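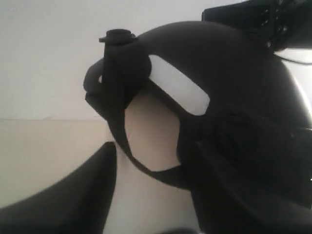 Reinhold Petersen thinks I should drop the word "lost" from the title, as a strip that sits in bound volumes in a library basement isn't lost, only unread. Fair. Title is now "The Unread Greletine: a small-town comic strip and the man who drew it." Rest of the report unchanged except where noted.

Progress report 2, History of Illustration
17/11/2018

What I'm looking at

The Greletine ran in the Gavomley Courier, a weekly, between the wars. Main character is a travelling piano tuner, Mr Greletine, who never gets to tune the piano. Four panels, sometimes three when the ads ran over. Signed "Strömberg" in the bottom right corner, no first name, and for the last stretch not signed at all. My question is wether the unsigned strips are by the same hand.

Nothing has been written about it as far as I can find. One line in a local centenary booklet, which gets the name of the strip wrong (The Gremline).

Sources

Bound volumes of the Courier, 13 of them, at the Gavomley library. Two have pages razored out, always the comics page, so somebody was a fan. Microfilm copy fills some of the gaps but the blacks have blown out and you can't judge line quality from it. Only used film for dialogue and dates.

Also a scrapbook lent by Eleni Đorđević, whose grandmother cut the strip out every week and glued it in. Glue has gone brown but the printing is better than the library's copies. She didn't keep the dates unfortunately, had to match them by the ads on the back where the paper had lifted.

No original art. Wrote to the company that bought out the Courier, they said anything like that went in the skip when the Taltier Street office closed. Didn't say when.

Method

Picked strips from the signed run and the unsigned run and compared them on: lettering, hands, how he draws hats, panel borders, and the way shadows are done. Lettering first as it's the hardest thing to fake for long. Did this on photocopies at double size with a ruler and a lightbox in the studio.

Lettering – Strömberg's capital G has a little spur that goes back under itself. Shows up in pretty much every signed strip. In the unsigned ones it's there early on, then goes. The R changes about the same time, leg gets straighter. Could be a new pen. Could be a new person.

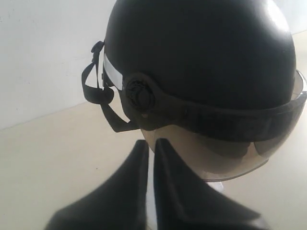 Hands are the bigger problem. In the signed run he hides them, pockets, behind backs, under the piano lid. Always. Mr Greletine must have the coldest hands in the Dominion. Then in the unsigned strips the hands come out and they're good, knuckles and everything, drawn by someone who'd done life drawing. I don't believe a weekly cartoonist learns that over one summer. Reinhold says people do learn things and I should leave the door open. Door is open.

Hats, no difference. Borders, ruled in both, slightly thicker in the later ones, but that might be the plates. Shadows: signed run uses straight hatching all going one way, top right to bottom left, which suggests a right hander. Unsigned has a mix, and in 9 strips the hatching runs the other way completely. That's my best evidence and I'm leaning on it pretty hard.

The jokes

Not really my area but the humour changes too. Early Greletine is mean. He gets bitten, he gets billed for the dog. Later on he's more of a sad sack and people are kind to him, there's a whole run where a widow keeps feeding him lunch and the piano isn't mentioned for weeks. Eleni's grandmother apparantly liked those best, they're the ones with pencil ticks beside them.

Problems so far

Photocopying cost more than I'd budgeted. Library closed for a week in October for the boiler so I lost that time and the second batch of comparisons was rushed – will redo the lettering ones. Haven't found Strömberg in the directories under any spelling. Might be a pen name, in which case I'm stuck on the biography and chapter 3 shrinks to a page.

Still to do

Redo lettering. Check the Courier's staff notices for anyone coming or going in the art room, if there even was an art room. Ask Eleni for a better scan of the last page of the scrapbook, the one with the farewell strip. Cut the intro, it's well over the 2,000 words allowed and most of it is me complaining about microfilm.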